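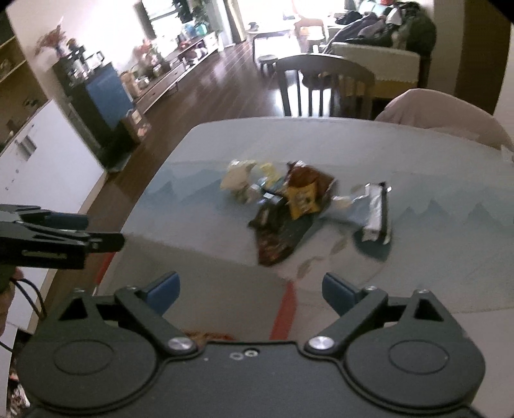

Stories » Short fiction » The Ferry Office

The Ferry Office

7th February
By Sinéad Ó Briain

Ailbhe Mulcahy took over the ferry office at Nosden in November, when the boat had already gone down to its winter hours and there was very little to do. The office had one window, a heater, and a table where the last clerk had left her work half sorted. On the second morning Ailbhe sat down at the table and found a small brown-orange thing under the edge of the ledger, no bigger than a button. She turned it over twice and could not tell what it had come from. She put it in the saucer with the paper clips and opened the ledger at the last page that had writing on it.

The last clerk had been called Sum-yee Leung. Her writing was upright and easy to read. Every sailing had a line: the hour, the weather, the passengers by name if they were regulars. At the right of the page was a narrow column with no heading, and in it, against some of the sailings, she had written a single letter R.

Ailbhe asked Daithí Ó Néill about it when he came in for his flask. He had been skipper of the Sendness for 15 years.

"Rocha," he said.

"What's Rocha?"

"The house on the far side. Up past the slip. She'd put that down when there was a light in it."

"Who lives there?"

"No one lives there," Daithí said. He screwed the lid on the flask and went down to the boat.

She looked out of the window after that, at the end of each afternoon. The far shore was two miles off and mostly grey. She could make out the slip, and the wall above it, and a shape that might have been a roof. There was no light. She wrote up the sailings and left the narrow column empty.

In the quiet hours she read back through the ledger. The Rs came in the dark half of the year and stopped in the bright half, as she supposed they would. They were never on a day of fog. Once Sum-yee Leung had written R and crossed it out, and then written it again beside the crossing out.

The regular passengers were not many. There was a man who took dog food over and a pair of sisters who went to the dentist in turns. There was Beril Kozan, who crossed every week with a shopping trolley and paid in coins. She was a tall woman in a green coat and she always stood at the counter a minute longer than she needed to.

"You're keeping her book," she said, one afternoon when the boat was late.

"It's the office's book," Ailbhe said.

"She used to write me down by my first name."

Ailbhe turned the ledger round to show her. She had written B. Kozan on every line. Beril Kozan read down the page without touching it.

"And you don't put the R," she said.

"I haven't seen a light."

"No. I stopped putting it on."

The heater ticked. Ailbhe asked her to sit, and she did, on the chair meant for parcels. She said that Rocha had been her husband's mother's house and that she went up there to keep the pipes from freezing. She did not care for the place. One winter she had left the lamp on in the upstairs window by mistake, and the next week the clerk had said to her, I saw you were home. So she had left it on again.

"I only knew her across this counter," Beril Kozan said. "I couldn't tell you if she had children."

"Where did she go?"

"Tridimach. To her sister, I think. She didn't say she was going. She gave me my ticket, and the week after there was a notice on the door."

The boat came in then. Daithí put the ramp down and Beril Kozan took her trolley aboard, and Ailbhe wrote the line in the ledger. She began to write B and stopped, and wrote Beril.

It rained for the rest of that week. When it cleared she stayed on past closing with her coat on and the office light off, so that the glass would not throw her own face back at her. The water went dark before the sky did. She could hear the rope working on the Sendness. She waited until she was cold, then locked up and went home, and the next evening she did the same.

On the third evening there was a light. It was very small and yellower than she had expected, and higher up. She looked at it for a while. Then she went back inside and found the pen.

Before she left she switched the office lamp on again and moved it along the table to the window, where the saucer was, and pushed the saucer over to make room.

More short fiction
The Tridimach Road
A Coat for My Brother
What the Baker Owed
Two Fields Over
The Winter Lodger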